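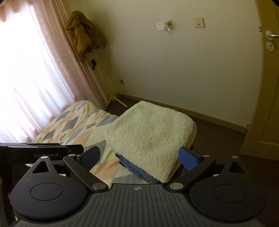

Folded fleece blanket at the foot of the bed; clothes rack in the corner.

Section 2. Unpacking, Fitting and Inflating the Costume

This section applies to the Nandora Plernow inflatable dragon costume, adult size. It covers first assembly, dressing, inflation, and taking the costume off. For cleaning and seasonal storage, see Section 3. For fan replacement, see Section 4.

Read the whole section before you connect the battery pack. Allow extra time for the first fitting. Later fittings go faster once the waist belt has been set.

Before you start

Choose an indoor space with a clear floor and enough ceiling height for the head crest, which stands well above the wearer's own head when inflated. Remove pins, brooches, belt buckles, watches and any jewelry with an exposed edge. Wear close-fitting clothing under the costume. Loose sweaters can be drawn toward the fan intake.

CAUTION: Do not inflate the costume near candles, lit pumpkins, fireplaces, grills or space heaters. The shell is polyester and will melt.

CAUTION: Do not wear the costume while driving, cycling, climbing a ladder or using an escalator.

Size limits

The adult shell fits a chest measurement of up to 127 cm, taken over the clothing that will be worn underneath. Do not stretch the shell over a larger measurement. The side seams will open at the armhole and the costume will not hold its shape.

Parts supplied

Shell with attached feet covers and mittens
Fan units (2), marked L and R
Waist belt with hook-and-loop closure
Orkine battery pack, 2,000 mAh, with fabric pouch
Y-cable with inline switch
Foam crest insert
Chin strap
Repair patches, self-adhesive
Charging cable

Note: The wall charger is not supplied. Use any USB charger that carries a safety mark for your country.

If a part is missing, do not substitute fans or cables from another inflatable costume. Plugs of the same shape may be wired the other way around.

2.1 Charging the battery pack

1. Take the pack out of its pouch.
2. Connect the charging cable to the port marked IN.
3. Plug the other end into the charger. The indicator shows red.
4. Leave the pack on a hard surface until the indicator shows green.
5. Unplug the charger first, then the pack.

Do not charge the pack inside the costume or in the pouch. Do not charge it under a blanket, pillow or coat. A pack that is swollen, dented or leaking must be taken out of use and recycled.

Note: The indicator may blink red and green for a short time on the first charge. This is normal.

2.2 Fitting the fan units

The fans are packed separately to protect the blades in transit. They are fitted once and can stay in place between uses.

1. Turn the shell inside out as far as the waist.
2. Find the fan openings at the back, on either side of the tail seam.
3. Unscrew the retaining ring from the fan marked L.
4. Push the fan body through the left opening from the inside. The grille must face outward. Left and right are given as seen by the wearer.
5. Place the retaining ring over the fan from the outside, with the fabric hem between the ring and the body.
6. Turn the ring clockwise until it clicks. Hand force is enough.
7. Repeat with the fan marked R on the right opening.
8. Check that the fabric lies flat all the way around each ring. A fold under the ring lets air out and causes a whistling noise.

The fans blow into the shell. If a fan is mounted with the grille inward, it pulls air out and the costume stays limp. Unscrew the ring and turn the fan around.

2.3 Connecting the cable

1. Lay the Y-cable along the inner waist seam.
2. Press the cable into the fabric loops. Leave some slack at the tail seam so the cable is not pulled tight when the wearer bends.
3. Connect the short ends to the fans. Each plug goes in one way only.
4. Bring the long end, with the switch, to the inside pocket on the right hip.
5. Set the switch to OFF.
6. Put the battery pack in its pouch, clip the pouch inside the pocket, and connect the long end to the port marked OUT.

CAUTION: Do not use the pack's IN port to run the fans, and do not run the fans while the pack is charging.

2.4 Installing the crest insert

The crest is shaped partly by air and partly by the foam insert. Without the insert, the crest leans backward and blocks the upper vent.

1. Open the zipper behind the head.
2. Slide the foam insert into the sleeve, pointed end first.
3. Work the tip into the end of the sleeve without bending it.
4. Close the zipper fully.

The insert may arrive curved from packing. Lay it flat at room temperature before the first use. Do not use an iron or a hair dryer to straighten it.

2.5 Dressing

A helper is recommended for the first fitting. Shoes with a flat sole should be worn. The feet covers go over the shoes and are held by an elastic strap under the arch.

1. Turn the shell right side out and open the front zipper to the bottom.
2. Sit down. Put each foot into a leg and pull the cover over the shoe.
3. Stand up and fasten the waist belt under the shell, with the label facing out. The belt should be snug but should allow a full breath.
4. Attach the shell to the belt at the hook-and-loop tabs. These carry the weight of the fans and battery pack, which otherwise hangs from the shoulders.
5. Put both arms into the sleeves. Leave the mittens folded back for now.
6. Pull the head over and line up the viewing window with the eyes.
7. Fasten the chin strap loosely. It must open with a single pull.
8. Close the front zipper to the neck and press the cover flap over it.
9. Check that the wrist and ankle elastics lie against the skin or close-fitting clothing with no gaps.

Note: Wearers with glasses should put them on before step 6. The viewing window may fog in cold weather. A thin coat of Chiu lens gel, sold separately, can be wiped on the inner surface.

2.6 Inflating

1. Reach into the hip pocket and set the switch to ON. Both fans should be heard.
2. Hold the arms slightly away from the body.
3. Let the legs fill first, then the body and tail, then the head.
4. Shake the tail gently from side to side if it stays folded.
5. When the head is upright, adjust the viewing window and tighten the chin strap if needed.
6. Unfold the mittens.

The costume is never fully airtight. A small, steady loss of air through the seams is part of the design and keeps fresh air moving past the face. Do not tape the seams or the upper vent.

Walk a short distance indoors before going outside. The tail extends farther than most wearers expect and will sweep objects off low tables. Turn with small steps, and go down stairs sideways with one hand on the rail - the viewing window does not show the wearer's feet.

CAUTION: If the fans stop, open the front zipper and push back the head at once. Do not stay inside the costume with the fans off.

2.7 Use outdoors

Light wind has little effect. In stronger wind the shell acts as a sail and the wearer can lose balance. Go indoors if the costume pulls to one side.

The fans are not waterproof. In rain or wet snow, switch the fans off, remove the costume and dry the grilles with a cloth. Do not switch the fans on again until the grilles and plugs are dry.

Keep fallen leaves and artificial cobweb away from the intakes. Cobweb fiber wraps around the fan shaft and is difficult to remove. For use after dark, attach reflective strips to the belt area with the removable kind of adhesive. Do not sew or pin them on.

2.8 Removing the costume

1. Stand clear of furniture and fold back the mittens.
2. Release the chin strap.
3. Set the switch to OFF.
4. Open the front zipper immediately and push the head back.
5. Release the belt tabs, then take out both arms.
6. Sit down and pull the feet covers off over the shoes.
7. Disconnect the battery pack and remove it from the pocket.
8. Hang the shell, zipper open, until the lining is dry.

Do not pack the costume away damp. Do not pull on the fan rings to remove the shell.

2.9 Problems during inflation

Neither fan runs. Check that the pack is charged, that the cable is in the OUT port, and that the switch is set to ON.

One fan runs. Push in the plug on the silent fan. If it still does not run, swap the plugs. If the fault moves to the other fan, replace the Y-cable. If it stays, replace the fan.

Legs fill but head does not. Look for an open zipper at the crest or a gap at the wrists. Check the charge level; the head is the first part to drop when the pack is low.

Whistling or flapping noise. Loosen the retaining ring, flatten the hem and tighten again.

Costume inflates but leans to one side. The belt has been fastened off center. Deflate, move the label to the middle of the waist, and reattach the tabs evenly.

Small hole in the shell. Deflate, wipe the area clean, and apply a repair patch from the inside. Press it firmly over its whole surface before inflating again. Tears that cross a seam must be sewn before patching; see Section 4.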